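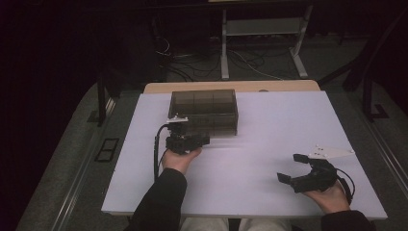 Équipe Manipulation et apprentissage – Laboratoire Jadberg

Foire aux questions : apprendre à ranger à partir de gestes humains

Depuis la mise en ligne de nos premiers résultats en février, nous recevons beaucoup de messages, d'étudiants, de collègues d'autres labos et de curieux tombés sur le projet un peu par hasard. Merci à tous ! Voici les questions qui reviennent le plus souvent. La page est tenue à jour par Erlinda Javier.

Sur quoi porte exactement le projet ?
Nous étudions comment un robot à deux bras peut apprendre des gestes de rangement fin (ouvrir une boîte à compartiments, y déposer des petites pièces, la refermer) en partant de démonstrations faites par des personnes. La méthode s'appelle Troltton. Elle apprend une politique commune aux deux mains, avec un module qui décide à chaque instant laquelle stabilise et laquelle agit. C'est ce module qui nous passionne le plus, et c'est lui qui fait la différence dans les résultats.

Pourquoi tenir les pinces à la main au lieu de téléopérer le robot ?
Parce que c'est rapide et naturel. On s'assoit, on prend une pince dans chaque main et on travaille presque comme d'habitude. En téléopération, nos opérateurs hésitaient beaucoup au moment du contact, et ces hésitations se retrouvaient ensuite chez le robot, qui s'arrêtait au-dessus de la boîte sans raison apparente. Avec les pinces tenues en main, les trajectoires sont nettement plus fluides.

Combien de démonstrations faut-il ?
Le jeu complet en compte 3000, réparties sur quatre tâches. Mais la bonne surprise est ailleurs : une fois le modèle préentraîné, 50 démonstrations suffisent pour lui apprendre une nouvelle disposition des compartiments. Nous avions prévu d'en collecter beaucoup plus, et nous avons relancé l'évaluation avec cinq graines différentes avant d'y croire.

Pourquoi une boîte à compartiments, et pourquoi translucide ?
Les cloisons obligent à être précis, et une boîte légère glisse dès qu'on la touche d'un seul côté. Il faut donc vraiment deux mains. Quant au plastique translucide, il complique la perception : on voit le support à travers les parois, les bords sont peu contrastés, les reflets bougent avec la tête de l'opérateur. Les méthodes qui s'appuient sur la profondeur souffrent beaucoup dans ce cas. La nôtre souffre aussi, mais moins.

À quoi sert la planche blanche posée sur la table ?
Elle donne un fond uni et une surface que l'on peut remplacer facilement. Pour les essais de généralisation, nous la retirons et travaillons directement sur le bois, puis sur des nappes à motifs. Le taux de réussite baisse un peu sur le bois, davantage sur les motifs, surtout les carreaux (nous avons une petite dent contre les carreaux).

Le robot fait-il les choses comme l'opérateur ?
Pas toujours, et c'est très amusant à observer. Quand la boîte est placée à gauche, la plupart des opérateurs la maintiennent de la main gauche. Le robot fait souvent pareil, mais il lui arrive de changer de rôle en cours de route si la pièce à saisir se trouve du mauvais côté. Ces échanges de rôle existent dans les données, mais ils y sont rares. Le modèle les emploie plus volontiers que nous !

Comment passez-vous de la main humaine au bras du robot ?
Les pinces tenues en main ont la même géométrie de doigts que celles du robot. Nous enregistrons leur position et leur ouverture, puis nous rejetons les trajectoires que les bras ne pourraient pas suivre. Le tri se fait automatiquement, dans un simulateur cinématique, le soir après 18 h quand la machine de calcul est libre.

Les câbles ne gênent-ils pas ?
Si, un peu. On apprend vite à les laisser retomber près du poignet, et les opérateurs habitués n'y pensent plus. Une version sans fil est à l'étude avec l'atelier de Ralturport – la difficulté tient surtout à la synchronisation des deux pinces, car un décalage même faible brouille l'apprentissage des gestes coordonnés.

Qu'est-ce qui ne marche pas encore ?
Les couvercles à clips très durs, d'abord. Nous ne mesurons pas la force aux doigts, et le robot appuie soit trop, soit pas assez. Ensuite, les pièces coincées dans un angle du compartiment. Un humain penche la boîte sans réfléchir, alors que notre modèle insiste au même endroit. Nous travaillons sur ce deuxième point en ce moment.

Les données sont-elles disponibles ?
Oui pour les trajectoires et les annotations de rôle, sur demande. Les vidéos suivront après vérification des autorisations. Le code d'entraînement, issu de notre bibliothèque Enriquez, est déjà partagé avec les équipes partenaires.

Peut-on venir essayer ?
Avec plaisir. Comptez une petite heure, prise en main comprise. Aucune expérience en robotique n'est nécessaire, et les gauchers sont particulièrement bienvenus – il nous en manque. Écrivez à Erlinda Javier en indiquant vos disponibilités.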